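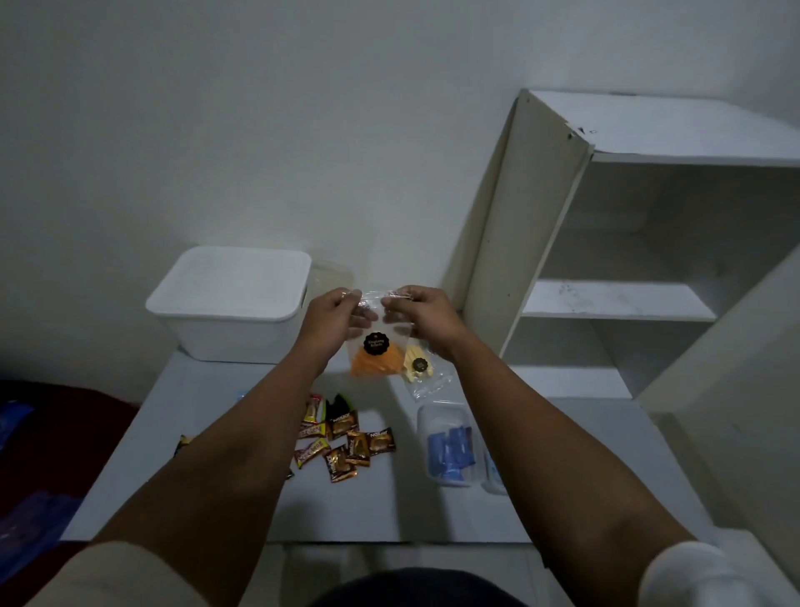 News > Community > Food and Markets

Snack sale raises $2,513 for Tonthorpe library

Fri 20 February

A snack sale held at the Prustthorpe community hall brought in $2,513 for the Tonthorpe branch library, organizers said this week. The money will go toward new shelving in the children's room and a longer run of Saturday story hours.

Shoppers could buy chips and crisps by the bag or fill a box with small packets and wrapped candy. Spicy flavors went fastest, and several tables had little left by early afternoon.

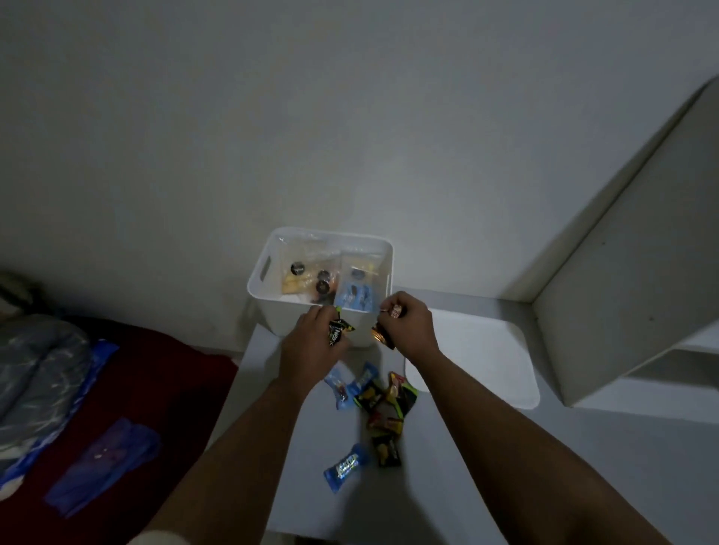 The library has been short of shelf space for years. Picture books are now kept in crates under the windows, and older titles are stored at the Rarkau branch, where families have to request them. A request usually takes three days to fill.

"Parents come in with small kids and the book they want is across town," said Hauwa Balogun, who runs the children's room. "With shelves along the back wall we can bring most of those books home."

The shelves have been ordered and should be in place by June. The children's room will close for two days while they are put in. Story hour will move to the front reading area during that time, and books can still be returned at the main desk.

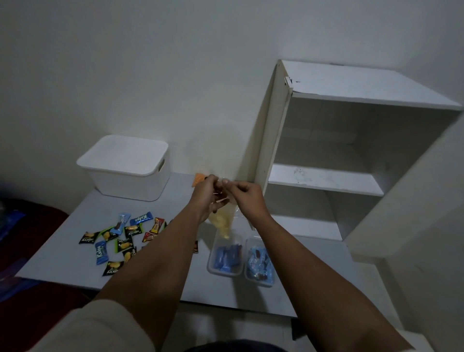 Tonthorpe Library, Children's Services Department

Families who want to suggest titles for the new shelves can fill out a card at the desk. Cards are also available at the Rarkau branch. The department will post a list of the first books to be moved back once the shelves are up.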